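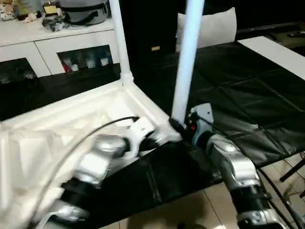
Philosophy of Mind, Nenville
Handout 4: Functionalism and what it leaves over

Functionalists say a mental state is whatever plays the right causal role. Pain is the thing that damage causes and that causes wincing. Fine, as far as it goes. My doubt is whether a role, however finely drawn, ever gets us to a feeling.

Take the Clanum case. A town of 2000 people passes slips of paper by the same rules your neurons follow. If the role is all there is, Clanum has a headache. Some authors accept this. I have yet to see an argument for it that doesn't start by assuming it.
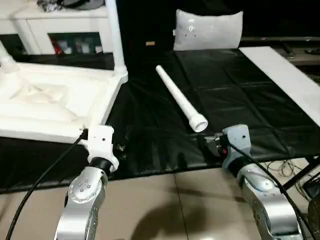

Two arms at a low platform covered in black plastic.

The usual reply is that our intuitions about towns are unreliable. Maybe so - but then why trust the ones about neighbors, which the theory leans on from page one?
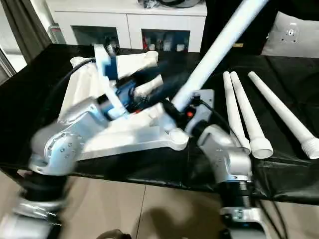

Gripper holding a blue and black drill.

Gradual replacement: swap 100 neurons for chips, then 100 more. At which step does experience stop? "No step" is supposed to settle it. Compare heaps of sand before you agree.

Reading: Tang, chapter 2, to page 17. Skip the appendix.
For August: one page on whether Clanum could be wrong about its own headache.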